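Flaltard finger set, two-arm kit: bench notes

I have had the Flaltard fingers on both arms since March and have put off writing anything until I had enough runs to be fair to them. The short version is that the geometry is good and the paperwork is poor.

The kit is a set of matte black plates with slanted tips, sold for two-arm tabletop work. Drerkero sells it with the adapter blocks and a license for their teleop software. I paid for mine. The adapter pattern matches the Danzer wrist without drilling, which was the main reason I picked it over the Sunton set. Sunton wants its own wrist, its own cable and its own power brick.

My test is dull on purpose. Small bottles with pointed caps, soft goods, wrinkled plastic packaging, bins. Each run is one grasp, one lift and one placement, 200 runs in total, 100 per arm. No retries.

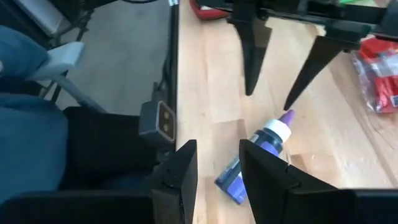 Bottles lying on their side are the hard case for any flat finger. The contact is a line, and if the approach angle is off the body rolls before the tips close. I got the best results by coming in steep and closing at 10 percent speed. The default closing speed in the Drerkero profile is too high for anything light. It can be changed, but the setting is under "transport" instead of "grasp", and the manual does not mention it.

Packaging is less predictable. Crinkled film gives the tips something to pinch, but the height of the fold changes every time the packet is put down, so a taught position is not much use. For those runs I drove the arm by hand and recorded the approach each time. 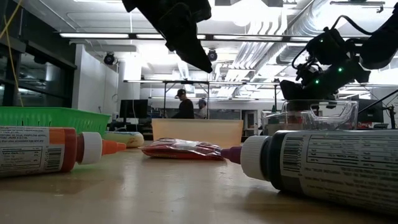
Arm-to-arm clearance is the other thing to plan for. The plates are wide at the base, and with both grippers working over the same area the software's collision margin stops you early. I reduced the margin to 2 cm and had no contact between the arms. Drerkero support told me they don't recommend this. They also didn't offer a different number.

Wrist camera view is better than on my old fingers. The tips stay in sight through the whole closing motion, and the gap between them is easy to judge. The plates do cover a fair amount of the lower part of the image, so anything close in under the wrist is partly hidden. If your bins have tall walls, go in from above and leave room for the base of the plate, which is where mine touched most often.
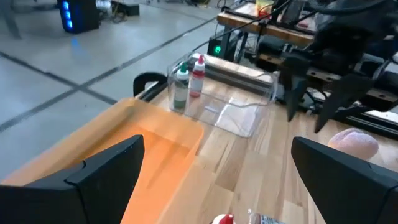
Settings I ended up with

Closing speed: 10 percent
Collision margin: 2 cm
Force limit: default for bottles, one step down for plush
Camera exposure: fixed, auto off

Auto exposure drifted whenever a black plate filled more of the view, and the recordings were hard to compare afterward. Fixed exposure cured that.

Tip wear is minor so far. The adapter screws needed retightening once on the left arm. I plan to swap the two sets between arms and repeat the bottle runs with the same settings.

Contact | Copyright, all rights reserved | Back to top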